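Drullero - permission labels for shared folders

Search this repository Search

Drullero is a small tool which reads the access rules of a shared folder tree and writes them to one table, so that a team can see who may read, change or delete each file. It does not change any permission. I wrote it after our move to the Poltard file server, when we had many folders with rules copied from older folders.

What is in the data

The sample set has 1,275 records in the file records.csv. Each record is one folder or one file. There are 6 columns: path, type, owner_group, rights, inherited and note. The column "inherited" is "yes" when the rule comes from the parent folder, and "no" when somebody set it by hand. Empty rights mean that the tool could not read the rule - please do not treat them as "no access".

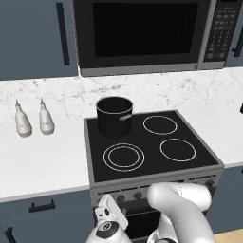 Microwave and slate-blue upper cabinets, rendered.

How to run

Put your settings in drullero.ini and start the program with the name of the top folder. The default depth is 15 levels. If your tree is deeper, raise max_depth, but the run will be slower. Output goes to the folder out/ and old output is overwritten.

Known problems

Group names with accented letters, for example Hrubý, are sorted after Z. Rawan Tarawneh has a fix for this in version 2, which we hope to finish in May. Shortcuts are listed but not followed.

Licence and contact

You may use the data for any purpose if you keep this file with it. Laurier Paquette checked the labels and Ilaria Santoro maintains the viewer. For errors in the table, please open an issue and give the full path of the record.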